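Aushilfe (m/w/d) für Geschirr und Abtropfplatz gesucht
Groltel Geschirrverleih, Standort Woltness

Wir verleihen Teller, Platten und Schalen für Familienfeiern, Vereinsabende und kleinere Betriebsessen. Ein Teil unseres Bestands ist handbemalt und kommt nicht in die Spülmaschine. Für das Spülen, Abtropfen, Prüfen und Einräumen dieser Stücke suchen wir ab sofort Verstärkung auf Stundenbasis. Die Stelle ist für Schüler ab 16 Jahren, Studierende, Rentner und alle geeignet, die eine regelmäßige Nebentätigkeit suchen.

Die Arbeitszeit beträgt 13 Stunden in der Woche, verteilt auf drei Nachmittage. Nach Feiertagen kommt mehr Geschirr zurück als sonst, dann kann nach Absprache ein vierter Nachmittag dazukommen. Die Stunden werden auf einem Zettel eingetragen und am Monatsende von Hedvig Sandberg abgezeichnet.

Womit Sie arbeiten

Unser Bestand ist gemischt. Es gibt schlichte schwarze Teller mit eckiger Form, runde Teller mit heller Mitte und gemustertem Rand und die bemalten Stücke aus der Serie Kauppinen. Letztere machen die meiste Arbeit. Die rechteckige Platte mit dunklem Rand und Blumen in Rot, Gelb und Hellblau wird besonders oft bestellt. Sie wird einzeln gespült, einzeln abgetrocknet und nur am Rand angefasst. Auf der Glasur sieht man jeden Fingerabdruck, deshalb wird vor dem Einräumen noch einmal mit dem Leinentuch nachgewischt.

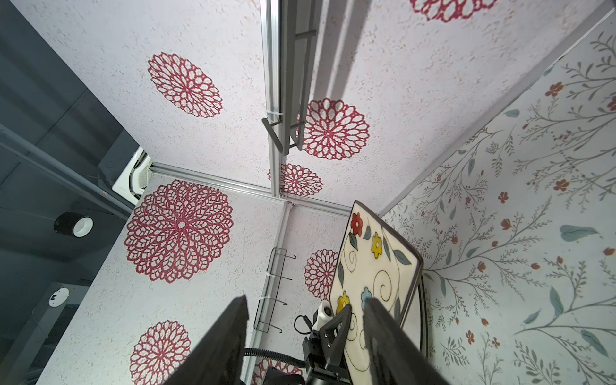

Ihre Aufgaben

Rückläufer auspacken und mit dem Lieferschein vergleichen
Bemalte Stücke von Hand spülen, ohne Scheuermittel und ohne harte Schwämme
Teller in das Abtropfgestell einsortieren
Ränder und Glasur auf Abplatzer und Haarrisse prüfen
Beschädigte Teile aussortieren und im Schadensbuch eintragen
Trockenes Geschirr nach Form und Muster stapeln
Unterlagen abwischen und den Platz für den nächsten Tag vorbereiten

Das Spülen selbst ist schnell gelernt. Länger dauert es erfahrungsgemäß, bis man die Muster auseinanderhält und weiß, welches Teil in welche Kiste gehört. Dafür gibt es eine Mappe mit Abbildungen und Bestellnummern, die am Platz liegt und nicht mit nach Hause genommen werden darf.

Zum Abtropfgestell ein Hinweis, weil in der Einarbeitung oft danach gefragt wird: Teller stehen darin immer aufrecht zwischen den Drähten, nie schräg über zwei Fächer. Die großen Teller kommen zuerst hinein, die kleinen davor. Zwischen zwei bemalten Stücken bleibt ein Fach frei. 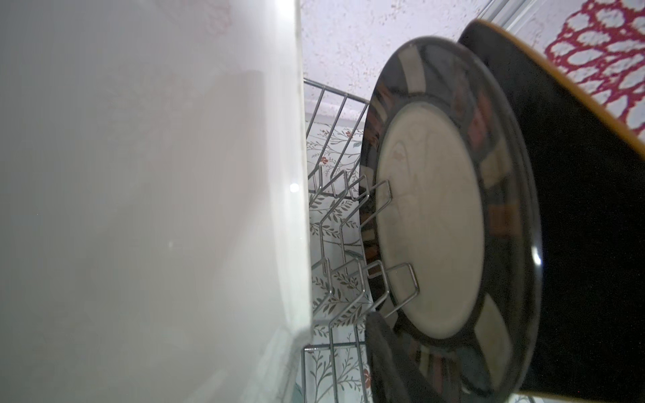
Schalen und Tassen werden getrennt davon auf einem Tuch abgestellt, mit der Öffnung nach unten. Besteck gehört nicht zu dieser Stelle, das erledigt die Frühschicht. Wer beim Einsortieren unsicher ist, fragt Kane Quinlan, der den Abtropfplatz eingerichtet hat und an zwei der drei Nachmittage im Haus ist.

Was wir erwarten

Sie arbeiten ruhig und gründlich. Sie können längere Zeit stehen und Kisten bis 13 Kilogramm heben. Deutschkenntnisse sollten ausreichen, um Lieferscheine zu lesen und einen Schaden in einem Satz zu beschreiben. Erfahrung in Küche oder Gastronomie ist willkommen, aber keine Voraussetzung. Bei empfindlicher Haut stellen wir Handschuhe, bitte sagen Sie uns vorher Ihre Größe.

Ringe und Armbanduhren werden bei der Arbeit abgelegt, weil sie die Glasur zerkratzen. Schließfächer sind vorhanden.

Was wir bieten

Einen schriftlichen Vertrag, zunächst befristet auf 6 Monate
Bezahlte Einarbeitung an 5 Nachmittagen
Schürze und Handschuhe
Getränke und einen Pausenraum mit Mikrowelle
Vergünstigte Ausleihe für private Feiern, auch aus der Serie Kauppinen

Der Arbeitsplatz

Der Tisch ist hell und hat ein feines Ranken- und Blattmuster, die Wände ringsum sind weiß mit großen roten Rosetten. Das Muster stammt noch aus der Zeit, als wir dort Tischdekorationen für den Katalog zusammengestellt haben, und ist geblieben. Das Drahtgestell steht hinten rechts, die schwarzen Teller werden hinten links gestapelt. Ein kleiner weißer Wecker steht vorn auf dem Tisch. Nach jeweils 60 Minuten ist eine kurze Pause vorgesehen, die als Arbeitszeit zählt.

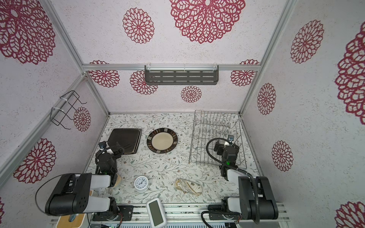 Muss ich zerbrochenes Geschirr bezahlen?

Bruch bei normaler Arbeit geht zu unseren Lasten. Sie tragen das Teil im Schadensbuch ein und legen die Scherben in die dafür vorgesehene Kiste, damit wir das Muster nachbestellen können.

Bewerbung

Bitte schicken Sie uns ein kurzes Anschreiben mit Angaben dazu, an welchen Nachmittagen Sie arbeiten können und ab wann. Ein Lebenslauf in Stichworten genügt, ein Foto brauchen wir nicht. Bewerbungen nimmt Consuelo Galindo im Büro in Woltness entgegen, per Post oder persönlich während der Öffnungszeiten. Bewerbungsschluss ist der 14. Dezember 2018. Wer in die engere Auswahl kommt, wird zu einem Probenachmittag eingeladen, der ebenfalls bezahlt wird. Eingesandte Unterlagen schicken wir nur zurück, wenn ein frankierter Umschlag beiliegt.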